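Koltholm twin arm kit – worth it for cloth work?
Robotics at home > Kits and reviews
19 replies

pastrybench
Right, quick one. Looking at the Koltholm twin arm kit for folding and passing cloth. Napkins mainly, small linen hire thing, me and a shed. They want 3,000 for the pair with grippers, leads and a year of the Cluser software. Anyone got one? Is it any good or am I buying two very expensive coat hooks

mudlark_tom
Had mine since January. Arms fine. Software not fine. Cluser loses its settings whenever it updates, so write everything down on paper. Support did answer me, on a Friday, with a link to the page I'd already read.

velcrohound
Don't. For that money get one decent arm from Gautier and a clamp on the table. You don't need two arms to fold a napkin.

pastrybench
@velcrohound how do you turn it over with one though

velcrohound
Table edge. Drag it over, let it drop, grab again. Did it for months with tea towels. Slow but it works and there's half as much to go wrong.

sidings
Dragging over the edge is ok for tea towels, hopeless for anything floppy. Also pulls the hem about. I'd go two arms every time. The handover is the hard bit and that's what you're paying for.

mudlark_tom
Agree with sidings. Handover is where mine earns its keep. Stock grippers are slippy on thin stuff tho, I got the Boncombe pads. Not cheap for what are basically bits of rubber but I stopped swearing at it.

velcrohound
So that's 3,000 plus pads plus paper notes for the software. Lovely.

pastrybench
Are the pads easy to fit? Hands like shovels here

mudlark_tom
Two screws each. Ten minutes. Do the lower ones first or you wont get the driver in. Then redo the grip setting, it closes too hard otherwise.

oatcake_ned
Bought the kit, sent it back. Refund was quick to be fair to them. My gripe was reach – on paper up to 500 mm, in practice you don't want to work out at the far end, it gets wobbly. If your napkins are big you'll notice. Mine were pillowcases so I noticed a lot.

sidings
@oatcake_ned did you have both bases bolted down? Wobble on mine was the bench.

oatcake_ned
Bolted, braced, the lot. Wasn't the bench.

sidings
Fair enough. Mine's been solid but I only do small bits.

tannoy
Been running strips of scrap through two arms this week, trying to get the pass right before I move on to proper pieces. One high, one low. Best go so far:

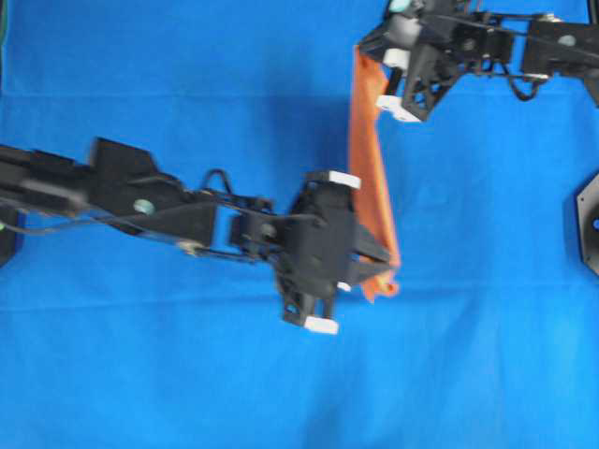 Photo: tannoy, own work. Ask before reposting please.

Top one has it near the end, other one on the bottom. Orange on blue cloth so I can tell what's going on, white on white was giving me a headache. Strip likes to twist when it hangs like that, so I'm playing with the wrist angle on the lower arm. No numbers to share yet, still fiddling.

velcrohound
Ok that's neater than I expected. Still a strip though, not a napkin. Corners are the problem with napkins, you need to find one first.

tannoy
Yep, totally. Corners are next. Not claiming anything.

mudlark_tom
Have you tried slowing the second arm just before it closes? I knocked mine right back for the last bit and got far fewer misses. It's under the motion tab, called "soft approach" or something, they renamed it in version 2

tannoy
Hadn't, will do. Cheers

pastrybench
Really useful all, ta. Napkins are only 40 cm so reach might be ok?? Going to ask Koltholm if they'll do a loan set before I hand over any money. @velcrohound I'll try the table edge thing as well with the little arm I've got, costs nothing

velcrohound
Round the edge off first, or stick some pipe lagging on it. Saves the hems.

oatcake_ned
Ask them who pays return postage on the loan. I paid, and that box is heavy.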